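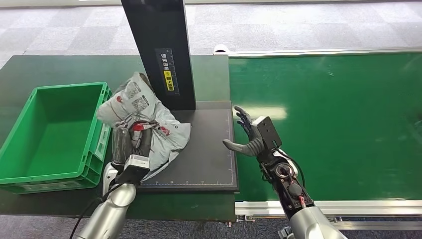
How to prepare a claim for shared grazing land

Getting a shared grazing claim onto the register is mostly a matter of putting papers in the right order. The steps on this page follow the procedure used in the Istham district, where common pasture is being transferred from the old estates to groups of households. Other districts use different forms, but the order of work is much the same.

You do not need a solicitor to make a claim. You do need a group that agrees on who its members are, a sketch map, and evidence that the land has been used for grazing. Allow two months for the whole job, longer if your group has never kept written records.

Before you start

Check that the land can be claimed at all. Three kinds of pasture are left out of the transfer: land inside a forest reserve, land with a water company's works on it, and land already let on a written lease with more than five years to run. The district land office keeps a plan showing all three. Ask to see it before you spend money on anything else. The counter staff will let you trace from it but not take it away.

If part of the pasture is excluded, you can still claim the rest. Mark the excluded part on your sketch map with diagonal lines and write the reason beside it.

Step 1: Write down the members of the group

A claim must be made by at least 20 adults from no fewer than eight households. Make a list with one line for each person, giving full name, date of birth, household and the number of animals kept. Put husbands and wives on separate lines. The old practice of entering only the head of the household is no longer accepted, and a list made that way will be sent back.

Include people who have grazing rights but keep no animals at present. They lose nothing by being on the list, and adding them later means a fresh application.

Seasonal users are harder. In the Lunda valley, herders who bring stock down for the winter have used the same ground for generations but live elsewhere. They can be listed as members or as right-holders. Members vote and share the costs. Right-holders do neither, but their season of use is written into the title. Settle which it is to be before the list is signed, and have each herder sign against the choice.

Step 2: Hold a meeting and keep a minute

Give 22 days' notice of the meeting. Put the notice up in at least two public places and write on each copy the date it went up. The meeting has to decide three things:

the name of the group
two people to sign on its behalf
the boundaries of the land to be claimed

The minute can be short. One page is enough. It should say who was present, what was decided and how many voted each way. If someone objects, write the objection down in that person's own words. An objection in the minute does no harm to the claim, while one that was left out and comes up at the hearing can delay it by months.

Cayetano Gallardo, who acted as signatory for the Miranda claim, read the minute aloud before anyone left and had every page signed at the table. It added half an hour to the meeting. Two of the people present moved away that winter, and their signatures would have been hard to get afterwards.

Step 3: Draw the sketch map

The sketch map is not a survey and need not be to scale. It has to show enough for a surveyor to walk the boundary with it in hand. Use one sheet, with north at the top. Mark:

roads, tracks and gates
streams, wells and drinking places
any wall, bank or fence, and who keeps it up
the name of each neighbouring holder

Walk the boundary before you draw it, and ask the neighbours to come along. Where you and a neighbour agree on the line, draw it solid and have the neighbour initial it. Where you do not agree, draw both lines as dashes. The hearing officer will deal with the strip between them separately, so the rest of the claim can go ahead.

Step 4: Gather evidence of use

The rules ask for proof of grazing in at least 10 of the last 15 years. Written evidence carries the most weight – dipping records, receipts for grazing fees, letters from the estate, old tax slips. Arrange it by year, oldest first, and number every sheet in the top right corner.

For years with no papers, use sworn statements. Each must come from someone who knew the land in that year, and at least one must be from a person outside the group. A statement that says "we have always grazed there" is of little use. A good one names the field, the animals, the months and how the person making it came to know.

Step 5: Lodge the claim

Take the originals and one full set of copies to the land office. The fee for pasture of up to 60 hectares is 2,616, paid once for the whole group. Ask for a receipt with the claim number on it and check that the name of the group is spelled as it is in the minute.

Claims lodged in January tend to be heard before lambing, when members can still get away. Later in the spring it is harder to bring people to a hearing.

After lodging

The office posts the claim for public notice, and anyone may object during that time. Answer every objection in writing, even a weak one. Begoñe Ortuño of the Florkosik grazing group keeps a sheet for each objection, with the date it came in, the date of the reply and the sheet numbers of the evidence relied on. The hearing officer usually works through objections in date order, so it helps to file yours the same way.

If the claim is refused, the letter must give the reason. You can lodge again on the same papers once the fault is put right, but the fee has to be paid a second time.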